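Unit 4: Closures and Lids on Household Containers

Scope. These notes cover reclosable containers of the kind kept on a kitchen or office table. Glass and metal cans are handled in Unit 5. Read the Wunham handout on polymer basics first if you missed the March session.

4.1 Terms

A closure is any part that shuts the opening of a container and can be removed by hand. The rim is the edge of the body that meets the closure. A press-on lid holds by interference with the rim; a screw lid holds by thread. The land is the narrow surface where the two parts make contact, and most leaks are found there.

4.2 Shape and seating

A round lid can be seated from any direction. A rectangular lid has four long sides and four corners, and the corners seat last. Rounded corners spread the load and reduce whitening of the plastic after repeated use. Pressing at the center alone is a common fault: the middle deflects and the corners stay up. Work outward, then go around the edge once with the thumb. 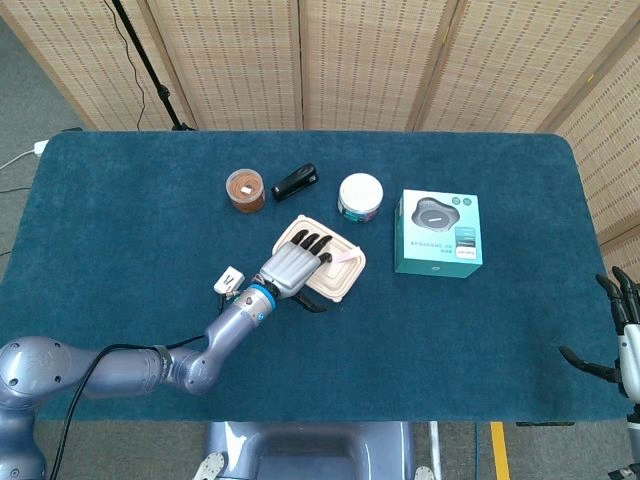 Notes: Mwanahawa Kashindye
Revised for the evening group by Erick Magesa

The beige food container is the type case for this section, with its rectangular body, rounded corners and ridged rim. Compare it with the round white container behind it, and with the clear jar. Anything left on a lid, such as the pink spoon, should come off before the lid is lifted.

4.3 Contents and visibility

Clear walls allow the level of a granular product to be read without opening. Opaque walls need a label. Place the label on the body where possible – lids get swapped between containers of the same size, and the label goes with them.

4.4 Bench exercise

Fill a 900 ml container with 600 ml of water. Close it, dry the outside, and weigh it. Lay it on its side for 15 minutes, dry the outside again, and reweigh. Record the loss in grams. Repeat with the lid pressed at the center only.

Use the Baso scale, not the Skindeo, which drifts when left on. Hand in both readings with the container number. Marquez chapter 2 has the blank table.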